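2 de agosto. Cuaderno de taller, banco de recados

Sigo con la pregunta de Ailbhe Kavanagh: si una máquina puede hacer ya el recado de la esquina (salir, cruzar, recoger el paquete, volver) sin que nadie vaya detrás. Hoy todo en simulador.

Lanzadas 16 salidas con el planificador Plollden, versión de junio. Completas: 4. Las demás se quedan paradas antes del cruce o agotan el tiempo. Ninguna caída del proceso, los registros están enteros.

Lo que falla:

- Losas. Las juntas oscuras le salen como escalones en el mapa de obstáculos. Duda, recalcula, avanza un palmo y vuelve a dudar. Subí el umbral de altura y mejora, pero entonces empieza a comerse el bordillo. Hay que separar los dos casos.
- Bolardos. Pasa entre ellos sin rozar, salvo cuando entra en diagonal. Dejarlo como está.
- Semáforo. Espera en rojo, bien. Al cambiar tarda demasiado en arrancar y el margen de seguridad le hace abortar.
- Barriles de obra. Los rodea por fuera si la ruta pasa cerca. Elsie Ellery prefiere que dé la vuelta por otra calle. Pendiente de hablar.

Tiempo de la mejor salida: 538 segundos. La peor de las completas, 1199. Una persona hace ese recado en bastante menos, así que para el reparto de Hendricks todavía no sirve. Dentro de casa vamos mejor: vaciar el lavavajillas y llevar ropa al cesto ya salen casi siempre, despacio pero salen. La calle es otra cosa, y barrer el taller sigue sin salir por culpa de las virutas.

Para la próxima tanda: repetir con la luz más baja, a ver si las sombras empeoran lo de las juntas. Añadir más peatones, que con tan poca gente la prueba es fácil. Guardar los registros en la carpeta Flarkwood, no en el escritorio. Preguntar a Ailbhe si el módulo Fendosine admite dos umbrales a la vez.
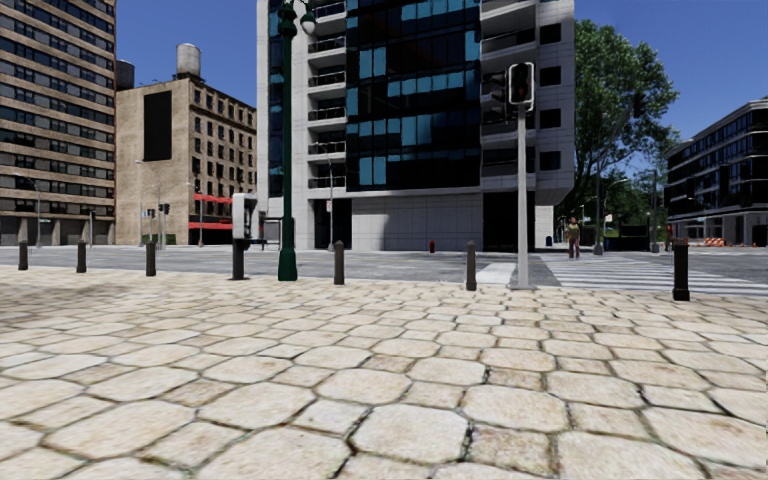

Esquina de pruebas en el simulador, desde la plaza. Semáforo en rojo, paso de cebra a la derecha.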